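Can It Do Chores Yet? The Gallery
Words and page by Bohumila Ďurica

Short version: some of them. Sort of. Slowly.

Longer version follows, with pictures further down for those who just want to scroll. I spent most of March going round to people who build or buy machines for the dull jobs: folding, wiping, stacking, putting away. Notes are in the order I typed them up, not the order I went. Sorry if it jumps around, the page was due before I'd finished my coffee.

What I was asking everybody: could I leave it alone with the job and go out for an hour? Not can it do it once with four engineers standing behind it. Can I go to the store.

Laundry
No. Next.
OK, a bit more. Minach has a folder that does T-shirts if you clip them on first. Clipping takes me longer than folding. Towels it does nicely. Socks, don't ask. They had a basket of odd ones off to the side and kept changing the subject. Price not set, or not set for me anyway.

Floors
Mostly yes, and has been for a while. Round vacuum does the open parts, you do the corners and the stairs. Everyone I talked to who owns one has also moved at least one lamp for it. Count that as a chore if you like, I do.
Mopping is a different story. Tried one at my sister's. It mopped the rug.

Dishes
The dishwasher is the best household robot there is and we stopped calling it one. What's missing is the loading. Saw a demo at Holzer, one plate at a time, same plate, same rack. 16 goes while I watched, 3 of them ended with the plate leaning on the wrong prong. The woman running it said bowls are next year. She also said that last year, she told me so herself, which I liked her for.
Glasses: suction cup, fine. Pans: no. Anything with sauce on it: no.

Shelves and stockrooms
Better news here. Shop floors are flat, the lights are on, and boxes are boxes. Dudex runs a cart that carries totes from the back to the aisle and waits. Doesn't put anything on the shelf, a person does that. Staff told me they like not pushing it. One guy told me he talks to it. Manager wanted me to write down 573 totes moved without a bump so there, written down.
Facing up cans, checking dates, finding the yogurt someone left with the dog food: all still people.

Windows
Skipped. Rained both times.

Putting things away
The one I care about most. I have two kids and a living room floor. To tidy up, a machine has to know what a thing is, get hold of it, not knock over the thing next to it, and put it where it belongs. Every lab I wrote to starts this with blocks or something like blocks. Fair enough, so did my kids.
Blocks sound easy until you look at how they're lying. On their own, OK. Touching, trouble. Fingers need a gap to get into, and a toddler will just shove everything apart first. Some of the software people are teaching exactly that, the shove. I was told it's harder to get right than the picking up, becuase things you push don't go where you push them.
Triltudwood, who make storage bins and would love a robot to fill them, say they'd be happy with a machine that clears half a floor overnight. So would I. Half is great. Half means I can walk to the bathroom.
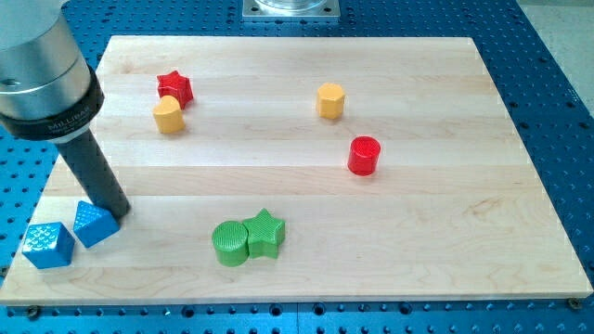

Page 17
Eight blocks on a maple board, two each of blue, green, red and yellow. The rod on the end of the arm is right down by the blue pair. Look at the greens, cylinder and star pressed up against each other, and a red and a yellow touching further back. The red cylinder off on its own at the right is the one I'd go for.

Same problem as my rug, only cleaner. No rug, for one thing. No raisins.

So, scores, since people keep asking for scores. Floors, yes with help. Carrying, yes. Towels, yes if you're patient. Plates, getting there. Tidying up after children, no, and I'd bet no for a good while. Cooking I haven't looked at. Beds I haven't looked at, if anyone is doing beds please write to me, I will come on the bus.

Corrections welcome. I already had one: the Minach folder does do pillowcases, I left it out, they fold fine, fitted sheets do not.

More when I get to it. Windows first if it stops raining.

Posted 23 June 2020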